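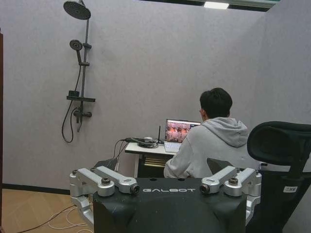

Household tips for recording robot demonstrations: the clothes rack

These notes cover one household task, moving garments on and off a hanging rail, recorded as examples for a learning system. They assume a two-armed robot under remote control, one operator and one person at the laptop. The robot is taught by the recordings alone, so most of the work is ordinary housekeeping done consistently.

Setting up the rack

Put the rack where both arms can reach the full length of the rail. A heavy wooden rack is preferable to a light tubular one, which tends to creep a few millimetres each time a hanger is pulled. Mark the position of the feet with low-tack tape and check it after every 20 recordings.

Wipe the rail with a dry cloth before the session. Furniture polish makes hangers slide too freely, and the learned motion will be wrong on any rail that has not been polished.

Choosing the garments

Use garments that differ in weight, length and colour. A hooded top, a pale coat and a long dark one make a reasonable starting set. Fasten one button on each coat – the top one is enough – so that the shoulders stay on the hanger. Empty the pockets. A set of keys on one side tilts the hanger and the arm has to correct for it.

Black cloth is the most difficult. It hides its own folds from the camera, and the edge of the shoulder is easily lost. Brush off lint before recording, and raise the lighting before altering the exposure.

Gripping at the hanger

Close the fingers high up, close to the hanger, and lift before moving sideways. Dragging along the rail is quicker but bunches the neighbouring garments, and the next recording then starts from a state that was not planned. Hold still for a moment after closing. The pause gives the training data a clear boundary between grasp and lift.

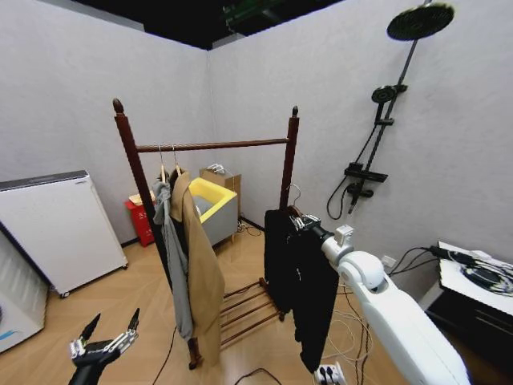 Cables and floor

Run power along the wall where possible. Where a lead must cross the floor, tape it flat and keep it out of the path of the base. Put a label at both ends of every plug-in supply. We use Drotano cloth labels, which peel off without residue.

Long coats should clear the floor. If the hem touches, use a shorter hanger hook or a different coat.

Keeping and discarding recordings

In the set finished on Mar 30, 2020 we made 1,667 recordings and discarded 314. Of those discarded, 106 had a camera feed that froze part way through. The fault is simple to catch if the person at the laptop looks at every feed before calling the start, and tedious to find later.

Keep the failures that end in a recovery. A hanger that slips and is picked up again is useful material. Discard any recording in which someone has reached in to help, and file it separately if the reason matters.

Name files by garment, start position and end position, in that order. Write the name before recording. Names added at the end of the day are often wrong.

Between sessions

Vary the order of the garments on the rail according to a written list. Operators who shuffle by eye return to the same two or three arrangements. Wipe the fingertips with a damp cloth and let them dry, as wool fibres reduce the grip. Copy the day's files to a second drive before the laptop is shut down.

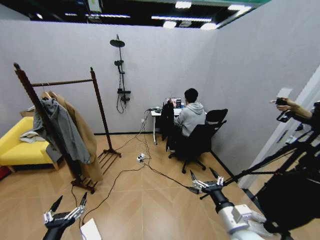
How many different coats are needed before the system copes with one it has not seen?

More than a single wardrobe will supply. Variety in the shoulders and collar matters more than variety in length, so borrow widely and return to the same coat only when the list calls for it.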